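Teleop demos in sim, mug task, keep losing the grasp

ustik_lad
Posted 14:10

Right, quick one before I go and get the kids. Been recording demos in the kitchen sim for the mug job. Driving the arm with a 3D mouse, wrist view only on the screen. 44 demos so far and I'd say I'm happy with very few of them.

Problem is the mug on its side. Standing up, fine, any fool can do it, come down over the rim and close. On its side I faff about for ages, nudge it, back off, have another go. Then the policy I train off it does exactly that. Nudges, backs off, has another go. Forever. Never closes.

Do I bin the faffy ones or keep them? Collecting with Fedness if that matters, training on the usual cloning setup, nothing clever.

marrow_and_twine
Posted 14:22

Bin them. Every one where you hesitate. It copies what you do, so it copies the dithering as well. Had the same on a drawer task.

Desmet_Dave
Posted 14:31

Disagree with above. Keep the ones where you miss and then recover. If it only ever sees perfect approaches it has no clue what to do when it's a bit off, and it WILL be a bit off. Trim the dead time out, keep the correction.

How are you coming in at it? Over the body or finger in the mouth?

ustik_lad
Posted 15:40

back. Bit of both tbh, depends how it's lying. That's probably half the trouble isn't it.

Two stills off the wrist view:
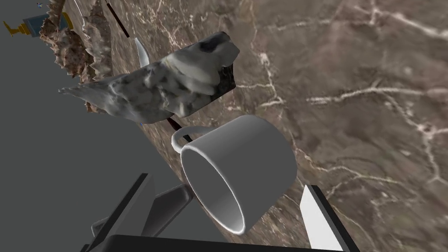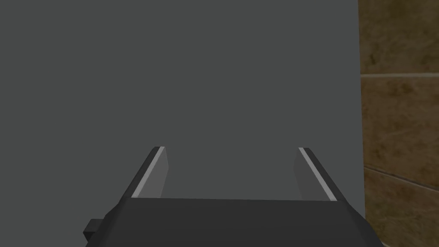 Wrist view, same session. First one: mug on its side on the marble. Second one: gripper up against flat grey, nothing in the fingers.

The second sort is what does my head in. You get in close to something flat and you've lost all sense of depth. No texture, no edge except over on the right where the tiles are. I just sit there twiddling the mouse till I can see something useful again, and all of that goes in the recording.

marrow_and_twine
Posted 15:48

Well there you go, you've got frames where the picture tells it nothing and your hand is doing random stuff. What's it meant to learn from that. Cut them.

Paweena Tanasarn
Posted 16:05

Two separate things here, don't mix them up.

1. Flat grey frames. Cut, yes, or better, add a second camera. Fixed one looking down at the worktop. I wouldn't drive off wrist view alone for anything, you can't tell where you are once you're close in. Give the policy both views too, not just yourself.

2. Mug on its side. In your first still the mouth is pointing down and left and the handle's up at the top left, away from you. For that pose I'd go across the body every time, one finger either side, and leave the rim alone. Your rim is nearly on the darker finger bit on the left. If you push forward from there I bet you shove the mug along before you ever get to close.

Pick one grasp and stick to it for all of the sideways demos. If half are over the body and half are in the mouth it'll average the two and land on the rim, no use to anyone.

Desmet_Dave
Posted 16:11

+1 to one grasp. Was going to say that. Still say keep the recoveries though.

kettle_of_fish
Posted 16:30

Not sure I buy the averaging thing any more. Depends on the model. If it's plain regression then yes it'll split the difference. Something that can hold more than one answer will cope with both grasps, and then you want the variety. I did a cup task on the Valtard arm with 2 grasps mixed in and it picked one or the other quite happily.

Paweena Tanasarn
Posted 16:37

How many demos did you have though? He's got 44 and says most are rubbish. Variety is lovely when you've got the numbers.

kettle_of_fish
Posted 16:41

2,000. But most of those were generated off a small hand driven set, sim replays them with the objects shifted. So fair enough, yeah, not the same thing.

ustik_lad
Posted 16:52

2,000!! I get a sore wrist after ten.

Might look at the replay thing later. Does it need clean source demos? I assume if I feed it my faffing it makes me a great big pile of faffing.

kettle_of_fish
Posted 16:58

Correct lol. Clean ones only. I started from a small handful, all driven slow and all the same shape: approach, stop square to the object, close, lift. It chops them up at those points so make them obvious. Don't blend the approach into the close.

hobnail
Posted 17:20

Going to be the awkward one. Why a 3D mouse? Horrible for rotation. You're trying to line up with a mug lying at an angle and you're twisting a little puck while thinking about which way is left from the wrist. Use a tracked controller in your hand, or a leader arm if you can get hold of one. Half your hesitation will go.

ustik_lad
Posted 17:26

because I've got a 3D mouse and I haven't got a leader arm

hobnail
Posted 17:29

Fair. Knock the rotation gain right down then, and lock the axes you're not using. On the approach you want translation plus yaw and nothing else. Then unlock for the lift if you must.

marrow_and_twine
Posted 17:44

There's clutter past the mug as well in that first one, some crumpled white and grey thing and something brown and spiky. Is that in every demo or is it randomised? If it's always sat there the policy might be steering off that and ignoring the mug. Seen it happen. Moved a bowl and the whole thing fell apart.

ustik_lad
Posted 17:51

randomised, the scene gets reset with different junk each time. Mug pose as well within limits. Wouldn't swear the limits are any good mind, I left them as they came.

Desmet_Dave
Posted 18:03

Check them. And check how often it actually spawns on its side, if it's mostly upright you're starving the case you care about. Record the sideways ones in a block, you get into a rhythm and they come out more alike.

On recoveries, last go at this. Do it on purpose. Start the recording with the gripper already a bit wrong, then drive it in properly. You get the correction without teaching it to make the mistake first. Keeps marrow happy too.

marrow_and_twine
Posted 18:09

That I can live with. It's the dithering I object to, not the fixing.

Paweena Tanasarn
Posted 18:15

Agreed, good way of doing it. I'd do maybe 4 starting offsets, left right high low, and repeat them for each mug angle. And log the gripper command as well as the position if Fedness isn't doing that by default. Mine wasn't and I lost a whole batch in January, looked fine on playback, no close signal in any of it.

ustik_lad
Posted 18:40

oh god. Just checked. It's logging position only.

Right so the never closing might be that and not the faffing at all. Starting again either way. Second camera, one grasp over the body, rotation turned down, start it a bit wrong on purpose, log the bloody gripper. Will post when I've got a batch recorded, dont hold your breath.

hobnail
Posted 18:44

Keep the old lot somewhere, don't delete. You'll want them to compare against.

kettle_of_fish
Posted 19:02

If you do go the replay route shout, I've got a config for cups that should want only the handle offset changing.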